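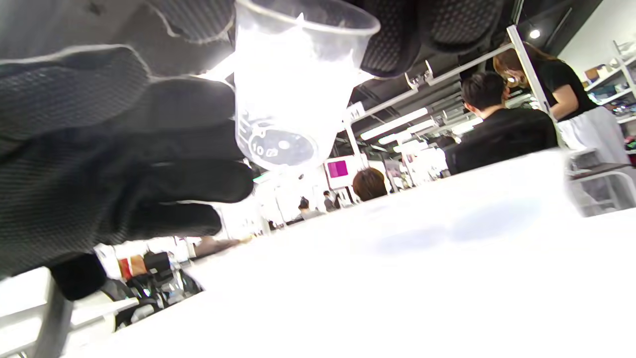
A gloved hand lifts a measuring cup at one of the tabletop stations. Work carries on in the room behind.

The first thing anyone hands you at Kineck is a glove. Mine was too big and I was told to wear it anyway, and for the next two hours I scooped, tipped and put down the same sort of plastic cup until my wrist complained, and I would have happily stayed for two more.

Kineck teaches robots to do small jobs with their hands. Fetching, pouring, wiping, putting lids on things. Its workshop is on the upper floor of a long building in Wurville, above a firm that cuts carpet, and each September it opens the doors for a Friday so that people from the town can come up the stairs and see what goes on. This year 300 came. I know that because Sneha Solanki, who runs the floor, had a clicker in her pocket and kept taking it out to look at it.

I had expected a show. I've been to a few of these days now and there is usually a rope, a robot behind the rope, and a young man with a microphone telling you it's about to pick up an egg. Kineck has no rope and no microphone. You come through the door and you are in the middle of people working. They look up, most of them, and say hello, and then they go back to it. If you stand still for long enough near a table, you get given a job.

Mine was pouring.

"Fill it to any line you like, then empty it into the tray," Solanki said. "Do it the way you'd do it at home. Please don't do it nicely."

She says this to everybody. A visitor who knows the movements are being recorded starts moving like a waiter in a film, elbow up, very slow and smooth, and a machine that learns from that will pour like a waiter in a film too. What she wants is the slightly careless tilt of someone making a cake with the radio on. She wants the little shake at the end. She wants people to pick the cup up from the wrong side and turn it round in their fingers, which I did over and over without noticing until she played it back to me on a laptop.

Watching your own hand from that close is very odd. I have been pouring things for more than forty years and I had no idea that I let go with my little finger first. My companion for the morning, a retired bus driver from two streets away, puts his thumb inside the cup. We were both a bit embarrassed. Solanki was delighted with the pair of us.

A cup is a harder thing than it looks, and a see-through one is harder still. I got this from Hoi-yan Tam, who writes the software that decides where the fingers should go, and who was sitting cross-legged on a stool eating a pear when I found her. Put a red mug on a white table, she said, and the machine can find its edges all day long. Put a clear cup on the same table with a bright light over it and half the cup disappears. The light goes straight through the side. The rim turns white, the table behind it is white, and the robot reaches for a place where it believes the cup stops and the cup doesn't stop there.

"So we thought we'd print big stickers and put them on everything," she said. "And that worked, and then the robot was very good at picking up stickers."

They took the stickers off again. Now they go for sheer numbers: every kind of hand, every kind of grip, every time of day. The target for pouring is 1000 goes from people who don't work there, and the open day is where a good part of those come from. There was a sheet of paper taped up by the kettle with a pencil line climbing up it. By lunch it had reached 400, and somebody had drawn a small flag at that height.

I asked Tam why she didn't just have the staff do it, and she laughed and pointed across the room with the pear. They had, for months. Then they brought the robot out for some visitors and found it had picked up one colleague's habit of setting a cup down twice, a sort of tap and then a proper landing. He'd done more of the recording than anyone else. They still call it after him when it happens, though he asked me very politely to leave his name out.

After the pouring you can go and see what it's all for. The robot that does the demonstrations is called Plukholm, after a made-up village in a bedtime story one of the engineers tells her children, and it lives at the far end. It has two arms and no head, and the children at the open day were divided on whether this was a good thing. It was doing drinks: dry oats in place of water, tipped from one cup to another, then handed over.

I watched it for a long while. The first time, it went down beside the cup, closed its fingers on air, paused, and came back up with such dignity that the whole group burst out clapping. It tried again and got it. The third time was lovely. It came in low, from the side, and there was a tiny correction at the last moment, a turn of perhaps a finger's width, exactly the fiddly little thing the bus driver does. He saw it as well. "That's me," he said, to no one in particular, and then he went and fetched his wife from the stairs so she could see it.

It wasn't him, strictly speaking. His recordings from that morning won't reach Plukholm for weeks, and when they do they'll be mixed in with hundreds of others. I mentioned this to Tam later and she told me to keep it to myself.

Pouring, on a good day, works for Plukholm 16 times out of 20. Solanki gave me that number without being asked, and she was just as open about the rest. Lids are poor. Anything soft is poor. It can't yet be trusted with real water anywhere near its own cables, and it has never managed a teabag. The people who might one day want such a machine, she thinks, are those who can manage most of a kitchen and get stuck on one or two things in it, a heavy pan or a stiff tap. She worked in a hospital before this, helping people get the use of their hands back after strokes, and she talks about grip the way some people talk about wine. She can tell you which jobs need the thumb. She showed me a man's pour on the laptop and said, "Old break in that wrist," and when we asked him, there was.

Some of the kit comes from Olszewski, a family firm on the ring road that made parts for looms and now makes very good robot fingers, and they had a table of their own on the landing with trays of fingertips you could squash. I spent far too long there. There is a ribbed sort and a smooth sort and one that feels like the end of a dog's nose, and I'd have bought a bag of those if they'd been for sale.

What stayed with me on the bus home was how much of the place runs on plain watching. There are clever sums going on, of course, and Tam did try to take me through them on the back of an envelope. But the bit that everyone wanted to talk about, from the engineers down to a girl of about nine who had poured with both hands and her tongue out, was how differently we all do the same dull thing. Some people hook, some pinch. One woman held the cup from above like a crane. A lad in a football shirt refused to use his right hand at all and went left for the whole session, and Solanki practically ran over to shake it.

By closing time the pencil line had gone up past the top of the kettle and on to a second sheet of paper. They were still letting people in at ten to five, still finding gloves for them. I gave mine back, a bit warm, and the next person put it straight on.

Kineck's open day is held each September in Wurville. Entry is free and there are stairs, with a lift at the carpet end if you ring first. Children are welcome at the pouring tables if they come with an adult.

16 comments
Share this article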